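04/09/2024 — hearing screener, bench + clinic notes

Picking up from where Araba left off. New firmware is on both handhelds, the Rosley and the spare. The spare still drops its Bluetooth link if you walk past the filing cabinet. Known, leaving it.

Main job today was the noise floor. The newborn screener works by playing clicks and listening for the echo coming back off the inner ear, so anything the room adds goes straight into our result. Ran the empty coupler test first with the vent on, then off. Vent on = fail at the lowest band every single time. Vent off = clean. So the false refers from July are very likely the ventilation and not the probe tips, which is what I'd been blaming. Sorry Florencia, you did say.

Pulled the July log again. 657 ears screened, 76 referred for a second look. Way too many. Of those, 13 still referred after the repeat, and they all went on to the full diagnostic appointment. Benedicta has the list and is chasing two families who moved. Nothing wrong with the device catching things, it's the other ones that bother me, parents going home worried for a week over a fan.

Probe tips: the Wouters ones (soft, green box) seal better than Castel but split after a few rounds in the cleaner. Castel last forever and leak. Use Wouters for anything we publish. Mỹ wants to try a third supplier, fine by me, but not mid-study please.

Meeting re: auto-pass threshold moved up to 2, ran long. Iddrisu wants the machine to give pass/refer with no waveform shown, simpler for the nurses. I want the waveform kept, at least behind a button. If the nurse can't see that the trace is garbage she has no reason to reseat the probe and try agian. Benedicta sided with me, Mỹ with Iddrisu. No decision. Will mock up both.

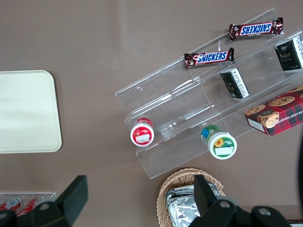
Snack stand, Snickers on the top tier.

Afternoon: calibration. Trondov reference mic back from service, certificate in the blue folder. Checked both handhelds against it. Rosley spot on. Spare reads low on the left channel, worse at the high end. Swapped cables, same. Swapped probes, fault followed the probe, so it's the probe and not the board. Tagged it DO NOT USE and put it in the drawer. Someone will use it anyway.

Then reran the 37 saved recordings Florencia picked out as borderline. Old algorithm vs new. New one is stricter about rejecting noisy sweeps, so takes longer to reach a result but flips fewer answers between runs. Three recordings never finished at all, just sat there collecting. Need a timeout and a message that says something useful, "too noisy, reseat probe" or similar, instead of the spinning wheel. A baby who's asleep now will not be asleep in five minutes.

Didn't get to: battery soak test, translated prompt screens, the form for the ethics amendment (Araba has the old version, ask her for the editable file not the pdf).

Also the stand-alone charger hums. Could that be in the recordings too?? Unplug it before the next coupler run and compare.

Next:
— coupler test again, vent off, charger unplugged, both handhelds
— timeout message, send wording to Benedicta before coding it
— ask facilities if the vent in the screening room can be switched off locally
— order Wouters tips, small AND medium, we're nearly out of small
— two mockups for Iddrisu, with and without the waveform buton
— new probe for the spare, check warranty first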